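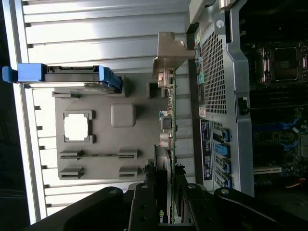 Pulled server parts - shrouds, drive carriers, side panels, cards

Sold by the piece or as a lot. All pulled from decommissioned rack units at our Flerstead warehouse. Stock moves fast so check the count before you order.

Drive carriers
Blue plastic frame, blue pull tab, gray and silver tray. Sold without drives and without screws. Pull tabs get a bit of whitening at the hinge, that's normal wear. Broken clips get tossed, we don't ship those. 204 in stock as of Monday.

Plastic shrouds
Gray, molded, flat style with the slotted tabs and the square opening. Check the tab layout against your old one before ordering - there are a couple versions that look almost the same and they do NOT swap. Compare the tab spacing first, then the clip near the top edge. Some scuffs. No cracks through the tabs. If yours shows up cracked send a photo within 200 hours of delivery, we'll swap it.

Side panels
Silver metal, ridged. Light scratches on most. Dents bigger than a thumbnail go in the scrap bin. Packed two to a box with foam between. Oversize shipping applies, sorry.

Expansion cards
Graphics cards, mixed. Bracket on. Listed one by one under Plovach lots, with the model number off the label and a test note where we have one. No test note = sold as is. Bagged in anti-static, then bubble wrap. Please dont ask us to guess at models that aren't listed yet.

Mixed lot - "Wattimena box"
Carriers, shrouds and whatever small brackets are on the bench that week. Good for repair shops, or if you're always one clip short. Weight varies. No picking and choosing on this one.

Ordering
Minimum order 300 in store credit or card, same for pickup. Pickup by appointment, side door, ring twice. Bring your own cart if you're taking panels.
Bulk price on carriers starts at 50 pcs - email for a quote.
Pallet orders go out by freight, everything else by ground. Add a day for cards.

Returns
14 days on anything with a test note. Parts only, no labor, no return shipping on wrong-fit orders. Keep the Staltex sticker on, no sticker no refund.

Item group 1,616. More shrouds coming in March, quantity not recieved yet.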